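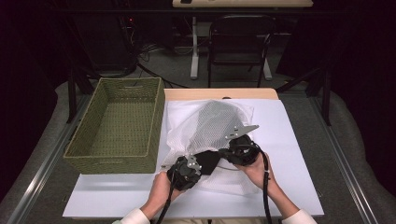
So I survived my first season as a parent coach for the after-school invention club, and my kitchen still has hot glue in places I'd rather not think about. A few people have asked how it went (hi, Vimala!) and I keep giving them the short version, which is "great, loud, sticky." The long version follows. Get a coffee.

Some background for anybody new around here. My daughter is in fifth grade, and last fall she came home with a flyer for a thing called Bakilana, where kids in grades four to six pick a problem in their own neighborhood and spend ten weeks building something to fix it. The flyer had a line at the bottom asking for grown-ups "with or without technical skills." I am very much a without. I do payroll for a dental office. But I'd had a nice lunch that day and I signed the form before it wore off.

The coach training was one evening in the school library, run by Imani Nyaga, who has been doing this for years and talks at the speed of an auctioneer. Her big rule was hands in your pockets. If a kid is about to tape something the wrong way around, you put your hands in your pockets and you let it happen. I nodded along thinking this would be easy. Reader, I own a lot of dresses without pockets.

My team was six kids and they named themselves Lornov. I asked what it meant and was told it didn't mean anything, it just sounded like a company. Fine! We spent the entire first session on the name and the logo, which was a sort of a duck. I went home sure that I'd already failed them. Imani told me later that every team does this and that the ones who skip it end up fighting about it in week six, when you really can't spare the time.

Week two was picking the problem. I'd been picturing litter, or maybe crosswalks. What they wanted to work on was lost library books. Our school library had 57 books missing at the start of the year, and one of the boys had been personally accused over a shark encyclopedia that he swears he returned. He was on fire about it. I've sat through work meetings with less energy than that child brought to the subject of one shark book.

So they interviewed people. They made a list of questions and went off in pairs to talk to the librarian, the bus driver and two of the second grade classes. This was my favorite part of the whole ten weeks and I didn't do a thing except hold doors. Second graders will tell you everything, by the way. We now know about several books under several beds, and one in a grandmother's RV that has since gone to Arizona.

What they decided to build was a return box for the school bus, with a little flag that pops up when a book goes in so the driver knows to carry it inside. The first one was cereal boxes and a ruler. The flag popped up when a book went in, and also when the bus (a rolling desk chair) turned left. The second one had a door so stiff that a kindergartner would have needed a crowbar. The third one, we don't discuss the third one.

Around then I made my big mistake. We had a bad session – two kids in tears, one under the table, the flag snapped clean off – and that night I took the box home and fixed it. I know. I had a whole glass of wine and a bag of craft sticks and I made the loveliest little hinge. I was so proud! I brought it back and set it down in front of them and all six of them looked at it like I'd brought them somebody else's lunch. Then my own daughter said, "Well, now it's yours."

Ouch. I took the hinge off in front of them and apologized, and they went back to their own version, which used a clothespin and was better than mine. I've thought about that a lot since. At home too, with homework and with the dishwasher, which I re-load every night after she's loaded it. I'm trying to quit.

A word about money, since I promised Audrey-Anne I'd include it. She's thinking of starting a group at her kids' school up north. Our school paid $449 for the season, and that covered the guidebooks, a big tub of supplies and a table at the spring showcase. Snacks were on us. We got cardboard free from the appliance store, and you should absolutely ask yours, they were thrilled to be rid of it. If I were buying extra supplies I'd get more tape and fewer pipe cleaners. We came out of it with enough pipe cleaners to knit a dog.

The other thing she asked about was time. The sessions are 90 minutes on paper. Add 30 minutes for setup and cleanup, and then however long it takes you to find the last kid's jacket. I also spent a couple of evenings reading the guidebook, which is good but bossy. I stopped following it page by page after week four and things got easier for all of us.

The showcase was in April in the gym at the middle school. It was packed, I'd guess some 329 people counting little brothers. Arnulfo Espinoza, who coaches the team from across town, had warned me that the judges mostly ask the kids about what went wrong, so we'd practiced that. We had plenty of material! My shy one, who hadn't said ten words in a row since January, explained all four versions of the flag without stopping to breathe, including the one we don't discuss. I had to go look at a fire extinguisher for a minute.

We didn't win anything. The top spot went to a team called Jarenach, who made a gadget that helps a classmate on crutches carry a lunch tray, and it was wonderful and they deserved it. Lornov were gutted for the length of one cupcake. Then they found out the bus driver wanted to keep the box, the real one, on the real bus, and they forgot there'd been a contest.

As of this week it has collected 11 books. No sharks yet.

I've already said yes to next season. Erick Mrema is going to co-coach with me (his twins will be in fourth grade, so he's legally obligated) and we're hoping to take two teams if enough kids sign up. We had a planning chat on my porch that was mainly about snacks. I want to change a few things. Longer interviews, less time on the guidebook worksheets, and a proper spot to store the projects so they aren't living on top of the piano in the music room. Mrs. P was very patient about the piano but there's a limit.

And I'm buying a pair of overalls with the biggest pockets I can find.

If you've coached one of these, or something like it, leave me a comment and tell me what you do on the crying days. I'd also love ideas for opening activities that take under ten minutes and don't involve marshmallows. We did marshmallows. I'm still finding them in the car.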